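Makine 6 Studio Mixer for Small Radio Stations

Article no. 3692
Made by Plandudura, Flurkholm
Delivery: in stock, normally sent in October together with the other school orders. Please write to us if you need it earlier.

The Makine 6 is a mixing desk for campus stations, community radio and school radio clubs. It has six channels and was designed for rooms where many different people use the same desk in one week, and where not all of them had a long training. A new presenter can learn the basic work on it in one afternoon. The person who is responsible for the technology can still reach all the deeper settings, but they are behind a small cover on the back side, so they are not changed by accident in the middle of a show.

What you get on the front

Each channel has one long fader, one ON button and one CUE button. The ON button is lit red when the microphone is open and it is dark when the microphone is closed. There are no other colors on the desk, we have tried this in the first version and presenters found it confusing. The faders move a little heavy. This is on purpose, because on light faders the sleeve of a sweater is enough to bring the music down.

Channels 1 to 4 are for microphones. Channels 5 and 6 are for stereo sources, for example the playout computer and a phone or a laptop of a guest. The telephone caller comes in through a separate connection and can be put on channel 4, with a return that does not send the caller his own voice.

Headphones and speakers

The desk has five headphone outputs, each with its own volume. The host output is louder by default than the guest outputs. When a microphone in the studio is opened, the studio speakers are muted automatically. Please keep this function on. If your speakers are in another room than the microphones, you can turn it off with switch 2 under the back cover.
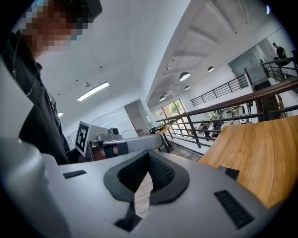

Recording of podcasts

The Makine 6 connects to a computer with one USB-C cable and shows there as a normal sound card. No driver is needed. Every microphone is recorded on its own track, before the fader, so that a cough or a chair noise of one guest can be taken out later without touching the voice of the others. The finished mix is recorded as one more stereo track.

It is also possible to record without a computer, on an SD card. The card is not included. The desk writes WAV files and starts a new file each hour. If the power is lost during recording, the last seconds can be missing, but the file before it will open.

Installation

The desk can stand on a table or be set into it. For setting it in, please order the Dhillon frame separately, and do not cut the table before you have the frame in your hands. The drawing in the manual shows the older frame with round corners. The new one has straight corners.

Leave a hand's width of free air behind the desk. The power supply is outside of the housing and can lie on the floor, but it should not be put together with the microphone cables in one channel - you will hear it in quiet programs.

In the box
- Makine 6 desk
- Power supply with cable for your country
- USB-C cable, 2 m
- Dust cover
- Short guide on one laminated page, and the full manual in print

Not in the box
- Microphones, arms and headphones
- SD card
- Dhillon frame
- ON AIR lamp (the desk has the contact for it, see manual, chapter 6)

Warranty and repair

The warranty is five years for stations and schools, and it includes the faders. After this time we sell each fader as a single part. It is changed with one screwdriver and without soldering. Repairs are done in Flurkholm, and on request we send a loan desk so that your program can go on.

For questions before you order, please ask for Vivek Kaushik. He is at the phone in the mornings from 9:00 to 12:00 and also helps with the plan of the cables, if you send him a sketch of your room. A sketch by hand is enough.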